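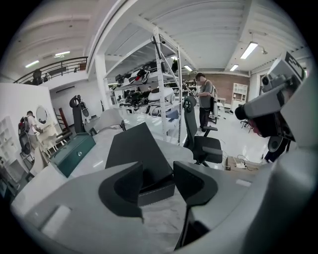
Róisín Keogh

Workshop lighting

Workshop lighting is the provision of artificial light in rooms used for making, assembly, repair and inspection. It differs from office lighting in the wider range of ceiling heights, the presence of moving machinery, and the variety of surfaces on which work is done. The term covers both the fixed fittings attached to the building and the portable or bench-mounted lamps used for close work.

General and local lighting

General lighting is the even light supplied to the whole floor by ceiling fittings. Local lighting, also called task lighting, is added at a bench or machine where more light is needed than the general scheme can supply. Between the two lies localized general lighting, in which ceiling fittings are grouped over the working positions and spaced more widely over aisles and storage.

General lighting has the advantage that benches can be moved without rewiring. Its weakness is waste, as the brightest level needed anywhere in the room is often applied everywhere. Localized schemes use less power but tie the layout of the room to the layout of the ceiling. A common compromise is a moderate general level with an adjustable lamp at each bench.

Illuminance and uniformity

Illuminance is the quantity of light falling on a surface, measured in lux. It is normally stated for the working plane, a notional horizontal surface at bench height. An average figure is of limited use unless it is given with a measure of uniformity, usually the ratio of the lowest reading to the average.

Readings are taken on a grid with a light meter held level. The person taking the reading stands clear of the sensor so as not to cast a shadow on it. Daylight is excluded, either by working after dark or by taking two sets of readings, one with the lamps on and one with them off, and subtracting the second from the first. Discharge lamps must be allowed to warm up fully beforehand. Cold fluorescent tubes also read low, and a survey made in October in an unheated building may understate what the same tubes give in summer.

Types of fitting

Linear fittings, or strip lights, hold one or more long lamps in a narrow body. Because the source is extended in one direction, shadows are soft along that axis and sharper across it. Rows are therefore usually run parallel to the main line of sight of people at the benches. Strip lights are well suited to low ceilings and to the undersides of mezzanines.

Round fittings range from shallow discs fixed to the ceiling to deep bell-shaped high bays hung on chain or hook. High bays have a narrow beam and are meant for tall rooms. Used too low, they produce bright pools with dark gaps between them and are uncomfortable to look up at.

Panel fittings are flat and diffuse, with a large glowing area. They came into workshops from offices and are now frequent in electronics assembly, where the low glare of a large source is useful. They collect dust on the upper side when suspended, though this has little effect on output.

Mixed ceilings are common in older buildings that have been altered in stages. A room may have one type over the main floor and another beneath a lowered section, with differences in color between them.

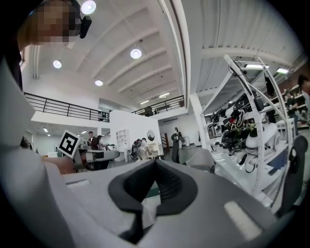 Round ceiling lights and rectangular panels in a large open workshop, with strip lights under the lower ceiling at right.

Glare and reflection

Direct glare comes from a bright source within the field of view. It is reduced by raising the fitting, by shielding it with louvers, or by spreading the same output over a larger area. Reflected glare comes from polished work, glossy bench tops and the covers of gauges. It is harder to deal with, since the surface causing it may be the work itself.

The usual remedy is to move the source so that its reflection falls away from the eyes. Light from the side is often better than light from above for reading a scribed line or finding a scratch, as it throws fine relief into shadow. Inspection of polished metal is commonly done under a large dim source, which shows a flaw as a break in an even reflection.

Pale ceilings and walls return light to the working plane and soften the contrast between a fitting and its background. Exposed beams, when deep, interrupt this effect and can shade the floor if lamps are mounted above their lower edge.

Flicker and stroboscopic effects

Lamps on an alternating supply vary in output at twice the supply frequency unless the control gear prevents it. Under such light a rotating part may seem to turn slowly, stand still or run backward. The hazard is greatest with older discharge lamps on magnetic ballasts. It is lessened by high-frequency gear, by direct-current drivers with good smoothing, or by wiring adjacent fittings to different phases of a three-phase supply.

Color

Color rendering is the degree to which a lamp shows surface colors as they would appear under a reference source. It matters in paint matching, wiring and the sorting of veneers, and matters less in heavy fabrication. Color temperature is a separate property, describing whether the light is warm or cool in tone. Two lamps of the same color temperature may render a given pigment quite differently — a frequent source of dispute when a finish is approved in one room and inspected in another.

Maintenance

Output falls with age and with dirt. Designers allow for this by a maintenance factor, so that the room is too bright when new and correct at the end of the cleaning cycle. Woodworking and grinding shops have the shortest cycles.

Kinsella's survey of the Predovgate workshops is a case in point. Before cleaning, the mean level on the joinery benches was 225 lux; the fittings were then washed, with no lamps changed, and the benches were measured again on the same grid. Most of the shortfall against the original design was recovered. The report recommended moving from yearly cleaning to cleaning every 3 months in the joinery, and left the interval in the metal shop as it was.

See also

Bench lamp
Emergency lighting
Light meter
Luminaire
Rooflight

Further reading

Kinsella, Ita. Lighting the Predovgate Workshops. Mostow.
Michailidis, Kalliopi. Glare at the Bench. Kavanagh, 3rd edition.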